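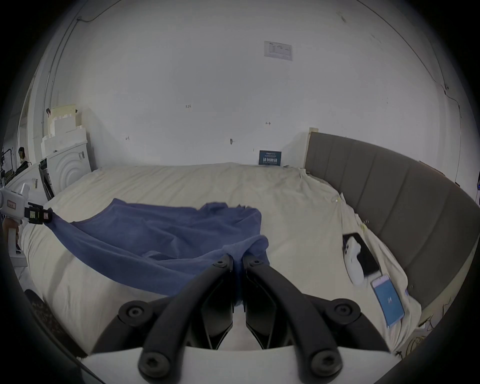
Figure 1. Opening the blue cloth on the bed, held at two opposite corners.

3. Folding on a soft surface

In the first part of our project we compared folding methods on the long table in the Sutar building. The results were clean, but many people in our survey wrote that they do not fold laundry on a table. They fold it on the bed. For this reason we decided in January to repeat the work in a bedroom of the Prasmont residence, with a bed made only with its sheet.

3.1 Survey

We received 317 answers from students living in Prasmont and Landel. The question was simple: where do you fold your clean laundry? The bed was the most common answer, and the desk was second. A few persons answered that they do not fold at all, and we kept these answers in the total.

3.2 Steps

We used the same order for each cloth.
Put the cloth in a heap in the middle of the bed.
Find one corner and hold it.
Find the opposite corner and pull until there is a long fold between the two.
Lay the cloth down, flatten it and fold it in half two times.

The third step is the stage in Figure 1. The fold between the corners is already tight, while the upper side of the cloth is still in a ruffled heap. We saw this shape many times. The corners are easy to separate, but the part in the middle stays together and must be opened after.

3.3 The sheet

On the table, the surface does not change. On the bed, the cream sheet moves together with the cloth and makes ridges, and the next cloth does not lie flat on these ridges. At first we smoothed the sheet after every cloth, but it took more time than the folding. Later we smoothed it only when a fold came out visibly crooked — this rule is not very exact, and we discuss it in section 5.

We also learned that a bed is rarely free for its whole width. A tablet, a game controller and a phone were lying near the headboard, so the cloth was opened toward the other side. Our survey did not ask about objects on the bed. In a second version we would add this question.

3.4 Materials

The budget was 4000 for the full project, and we spent 3000 before the bedroom part. From the rest, 300 was used for towels and cloths from the Ledesma shop. We washed everything one time before the first trial — new towels are stiff and keep the folds from the package.

The times for each step are given in Table 2.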